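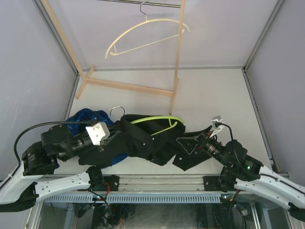
Wooden rack with one hanger on the rod, dark garment still to go up.

Hanger sits tilted on a small garment rack and tops slide off it

Posted by Fabian Camenzind in Laundry and Clothes Care

I have a light wooden garment rack, low enough to stand on a table. It has two uprights, a wooden crossbar near the bottom, a short wooden foot under each upright and a shiny metal rod along the top. The hangers are the cream-yellow kind with a silver hook, an arched shoulder piece and a thin straight bar underneath with small notches near the ends.

An empty hanger on this rack does not stay level. In the picture the left end is well below the right, and the right end has gone behind the upright. When I hang a black top on a hanger in that state, the neckline works its way down the low side and the top ends up on the table, usually within the hour. The same top on the same hanger stays put on the rail in my wardrobe, which is a thicker wooden pole.

Things I have tried:

Turning the hanger round so the hook faces the other way. It then tilts to the other side.
Bending the hook slightly by hand. No change that I could see.
Moving the rack to a different table. No change.

The rack is a Ziswood, bought second-hand without instructions. The hangers came in a pack of 13 from Katel and I have no reason to think they are all faulty. I would like to know whether the fault is in the rod, the hook or the way I am hanging things. Secondary point: is there a correct order for getting a crumpled top onto a hanger without stretching the neck? At the moment I put the hanger in through the collar and pull.

Posted by Serena Pellegrini

There are two separate matters in your post and they need different fixes.

Tilt. A hanger hangs so that its centre of gravity is directly below the point where the hook touches the rod. If nothing else touches it, an evenly made hanger settles level. Yours has its right end behind the upright. It is too close to that side, and if the shoulder is resting against the wood, friction is enough to hold an empty hanger at whatever angle it was left. Slide it along the rod until both ends are clear, then tap it and let it swing. If it comes to rest level, the hanger is sound and the position was the problem.

If it still rests low on one side, look at the hook. On hangers of this type the hook turns in a short neck, and a hook that has been bent sideways puts the contact point off the centre line. Hold the hanger up by one finger with the hook seated at the top of its curve and look at the straight lower bar against a door frame or shelf edge. Do this with three or four from the pack. If only one is out, discard it. You mention bending a hook by hand, so start with that one.

Check the rod as well. A polished metal rod gives very little grip, and if the rack leans, the hook will creep towards the lower end each time the rack is knocked. Your wooden pole is rougher and thicker, which holds the hook better. Put a spirit level on the rod. If one end is low, put card under the foot on that side until it reads level, and check that the fixings between uprights and crossbar are tight. A second-hand rack has often been put together more than once and the holes wear.

Slipping. Even a level hanger will drop a smooth fabric with a wide neck. Wrap a rubber band two or three turns around each shoulder, a short distance in from the end, or stick on a strip of felt. Felt marks less.

Order of work for the top:

1. Lay it face up on the table and find the hem and both shoulder seams before picking up the hanger.
2. Smooth it flat with the palm, working from the collar down.
3. Put the hanger in from the hem, hook first, and bring the hook out through the neck.
4. Seat one shoulder seam on the hanger, then the other.
5. Lift by the hook, with the other hand supporting the fabric until the hook is over the rod.

Going in from the hem avoids stretching the collar. If the front is buttoned, undo it fully and ignore step 3.

Posted by Jae-in Do

Just get velvet ones. I threw out all my smooth hangers in December, 19 of them, and nothing has fallen off since. Not worth messing with card and rubber bands for a cheap rack.

Posted by Maxence Picard

Agree with most of what Serena wrote. Two additions.

The notches near the ends of the lower bar are meant for the loops on skirts and on some wide-necked tops. If your top has ribbon loops sewn inside the shoulders, hook them in there and it will not slide off whatever the angle. People cut these loops off because they show. Check whether yours still has them.

Velvet hangers do grip, but I would not use them for anything put up damp. The dye on a cheap set came off on a pale shirt of mine and did not wash out. For dry, dark clothes they are fine.

Reply from Fabian Camenzind

Thanks. Moved the hanger to the middle of the rod and it rests level when empty. The rod was also low at the right, and one thickness of folded card under that foot corrected it. One hanger of the four I tested is out, and it is the one I bent. The top has no loops, so I have put felt on the shoulders of two hangers and will see how it holds. Hem first is slower but the collar keeps its shape.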